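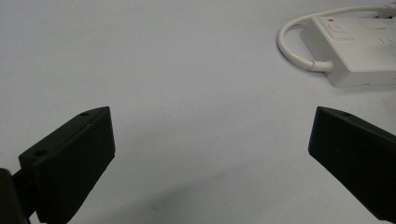

How many people can sleep in a Mokau lakeside cabin?
Six, if two of them are on good terms with a sofa bed.

The Mokau Lakeside Cabin
Points resort stay, Hokow Shores

The Mokau is the newest cabin type at Hokow Shores, and the first one we have built with its feet in the water. It stands on piles at the north end of the lake, past the mini golf and the pancake house, far enough from both that you will only smell the pancakes when the wind is in the east. You get two bedrooms, one and a half baths, a kitchen with a full-size fridge, and a deck that wraps around three sides. The fourth side is where you come in.

Grerex Vacation Club members can book with points. Everyone else can book with money, which we also accept.

What you get

Main bedroom: queen bed, lake-facing window, blackout curtains that really do black out. Please locate the bathroom before closing them.
Second bedroom: two twin beds, one reading lamp each. There used to be one shared lamp. We read the comment cards.
Living room: sofa bed (double), ceiling fan, a shelf of board games with most of the pieces.
Kitchen: stove, oven, microwave, dishwasher, drip coffee maker, settings for six. Filters are supplied. Coffee is supplied for the first morning, after which you are an adult.
Full bath: walk-in shower, no tub. Half bath: by the front door, for swimmers in a hurry.
Deck: four lounge chairs, table with six seats, ladder into the lake. Open for swimming in season, and you will know when it is not in season by putting a toe in.
Parking: one space per cabin in Lot C, then a five-minute walk or a ride on the luggage cart.

The fireworks

Hokow Shores puts on a lake show every night in summer and on selected nights the rest of the year. From the Mokau deck you look straight across at the launch barge. The soundtrack is piped in through two deck speakers with their own volume knob, and the knob goes all the way to off. Guests with small children or nervous dogs have thanked us for that knob more than for the fireworks.

The show lasts twelve minutes. The smoke lasts a little longer and has its own fans.

Dining nearby

Krajčí is the sit-down restaurant at the end of the boardwalk. It serves dumplings, roast duck, and a poppy seed cake that sells out before the first rocket goes up. Cabin guests may book a table at check-in or by phone. The kitchen will also pack dinner to go, and the walk back is short enough that it should still be hot, provided you don't stop to look at the otters.

The pancake house opens at seven. The line opens at six-thirty.

Points and rates

Low season, per night: 332 points
Welcome bonus for new Grerex members booking a Mokau: 2,000 points
Refundable deposit, cash bookings: $2,000
Points you may borrow from next year: up to 2,000

Yes, those three figures are all the same. No, they can't be swapped for one another. Our front desk has had this conversation and is happy to have it again.

High-season and holiday rates appear on the booking calendar once you pick your dates. They are higher. There is a four-night minimum over Thanksgiving and a two-night minimum the rest of the time.

Booking opens

Members can reserve summer stays from 27th November at nine in the morning, resort time. General booking follows a week later. The corner cabins go first — they get the sunset as well as the barge — and there is no extra charge for them, so we suggest being at your keyboard with your card out.

Before you book

Check-in is at four, check-out at eleven. You can use the pools from noon on arrival day and leave your bags at the lodge.
Dogs are welcome in the cabins nearest the lodge. Cats have not asked.
One cabin has a ramp, wider doors and a roll-in shower. Call us to reserve it, as it can't be booked online.
Wi-Fi reaches every room and about half the deck.
Fishing from the deck is not allowed. The fish have worked this out and gather there.
Cancel up to thirty days ahead for a full return of points or deposit. After that, points go back into your account with a six-month expiration.

Select dates
Compare with the Hokow Lodge Suite
Call the cabin desk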